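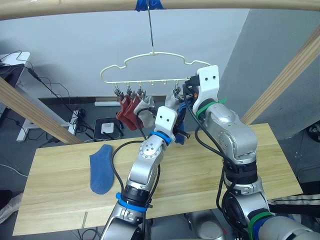 두 팔 로봇으로 양말 널기: 작업대 만들기부터 첫 연습까지

안녕하세요. 저는 Dalia Metwally라고 합니다. 한국어는 제 모국어가 아니어서 문장이 조금 딱딱할 수 있습니다. 이해가 어려운 부분은 댓글로 알려 주시면 고치겠습니다.

이 글에서는 공유 작업실 Mindari에서 제가 진행하는 Tovon이라는 작은 프로젝트를 설명합니다. 목표는 간단합니다. 로봇 팔 두 개가 테이블 위의 양말을 집어서 집게 옷걸이에 거는 것입니다. 간단한 목표이지만 저는 생각보다 오래 걸렸습니다. 특히 로봇보다 옷걸이를 매다는 방법 때문에 시간을 많이 썼습니다.

준비물

로봇 팔 두 개와 그리퍼
나무 상판
기울여 세울 나무 기둥 두 개와 가로 막대 한 개
작은 집게가 달린 플라스틱 옷걸이
테이프 (저는 파란색을 썼습니다)
양말 여러 짝
케이블 타이, 줄자, 연필

옷걸이는 집게가 아래쪽 막대에 한 줄로 있는 것을 추천합니다. 둥근 모양으로 집게가 달린 제품도 시험했는데, 뒤쪽 집게에 갈 때 팔이 앞쪽 양말을 자꾸 건드렸습니다. 그리고 집게의 스프링이 너무 강하지 않은지 손가락으로 먼저 눌러 보십시오. 손가락 두 개로 쉽게 열리지 않는 집게는 제 그리퍼로도 열 수 없었습니다.

1단계. 틀 세우기

나무 기둥을 상판 양쪽에 비스듬하게 세우고 위에 가로 막대를 고정합니다. 처음에 저는 기둥을 수직으로 세웠습니다. 그런데 팔꿈치 관절이 바깥으로 나올 때 기둥과 부딪쳤습니다. 기울여서 세운 다음에는 이 문제가 없어졌습니다.

나사를 조이기 전에 로봇 팔을 손으로 천천히 움직여 보십시오. 전원은 끈 상태이어야 하고, 한 손으로 팔을 받쳐야 합니다. 가장 높은 자세와 가장 넓은 자세를 둘 다 확인합니다.

2단계. 옷걸이 매달기

옷걸이의 고리를 가로 막대에 걸고, 그 자리를 테이프로 감습니다. 테이프가 없으면 집게를 당길 때마다 고리가 옆으로 미끄러집니다. 조금만 미끄러져도 로봇은 틀린 위치에서 집게를 찾게 됩니다.

제 설정에서는 상판에서 옷걸이의 아래쪽 막대까지 300 mm입니다. 양말이 길면 더 높게 하십시오. 양말 끝이 상판에 닿으면 천이 접혀서 다음 동작이 어려워집니다.

옷걸이를 완전히 고정하는 방법도 생각할 수 있습니다. 저도 한번 그렇게 해 보았습니다. 하지만 그리퍼가 잘못 밀었을 때 힘이 갈 곳이 없어서 집게가 하나 부러졌습니다. 조금 흔들리는 편이 안전합니다.

3단계. 케이블 정리

케이블은 관절 옆에서 여유 있게 고리 모양으로 늘어지도록 둡니다. 너무 짧게 묶으면 손목이 돌 때 당겨지고, 너무 길면 양말에 걸립니다. 케이블 타이로 묶은 뒤에 손목을 끝에서 끝까지 돌려서 확인하십시오.

저는 왼팔에 파란색 띠, 오른팔에 초록색 띠를 둘렀습니다. 기록을 다시 볼 때 왼쪽과 오른쪽을 혼동하지 않기 위해서입니다. 작은 일이지만 저에게는 큰 도움이 되었습니다.

4단계. 동작 나누기

한 번에 전체 동작을 가르치려고 하지 마십시오. 저는 다음 순서로 나누었습니다.

테이블에서 양말의 목 부분을 집는다.
양말을 집게 아래까지 올린다.
다른 팔로 옷걸이 끝을 가볍게 잡아서 흔들림을 줄인다.
집게를 열고 양말을 넣는다.
집게를 닫은 다음, 양말을 놓고 천천히 뒤로 나온다.

가장 어려운 것은 네 번째입니다. 집게를 여는 팔은 양말을 들 수 없기 때문에, 두 팔의 시간이 정확하게 맞아야 합니다. 양말을 든 팔이 먼저 도착해서 기다리는 순서가 좋았습니다. 반대로 하면 집게를 오래 누르게 되고, 그리퍼에서 집게가 빠질 때가 많았습니다.

5단계. 연습과 기록

동작의 기록과 재생에는 제가 만든 스크립트 Trilla를 사용합니다. 9월에 기록한 연습은 212번이고, 그중에서 176번은 양말이 집게에 끝까지 걸려 있었습니다. 나머지는 대부분 천을 너무 조금 집은 경우입니다.

연습할 때에는 여러 색의 양말을 섞어 쓰십시오. 처음에 저는 회색 양말만 사용했는데, 나중에 다른 색으로 바꾸니까 집는 위치가 많이 틀렸습니다. 테이블 위에 놓는 방향도 매번 조금씩 바꾸는 것이 좋습니다.

자주 생기는 문제

양말이 집게에서 바로 떨어집니다.
천의 가장자리만 들어간 것입니다. 집게를 닫기 전에 양말을 조금 더 위로 올려 주십시오.

옷걸이가 한쪽으로 기울어집니다.
한쪽에만 양말을 걸면 이렇게 됩니다. 왼쪽과 오른쪽에 번갈아 걸면 많이 좋아집니다.

그리퍼가 양말 두 짝을 같이 집습니다.
테이블에 놓을 때 서로 겹치지 않게 하십시오. 겹친 양말을 나누는 동작은 아직 제가 해결하지 못했습니다.

두 팔이 서로 너무 가까워집니다.
속도를 먼저 낮추십시오. 그다음에 손목의 각도를 바꾸어서 한 팔은 옆에서, 다른 팔은 아래에서 접근하게 합니다. 비상 정지 버튼은 항상 손이 닿는 곳에 두어야 합니다.

다음에는 양말보다 무거운 손수건과 작은 수건을 시험할 예정입니다. 집게를 두 개 써야 하니까 4단계의 순서를 다시 만들어야 합니다. 설정 파일이 필요하신 분은 댓글에 사용하는 그리퍼의 종류를 같이 적어 주십시오.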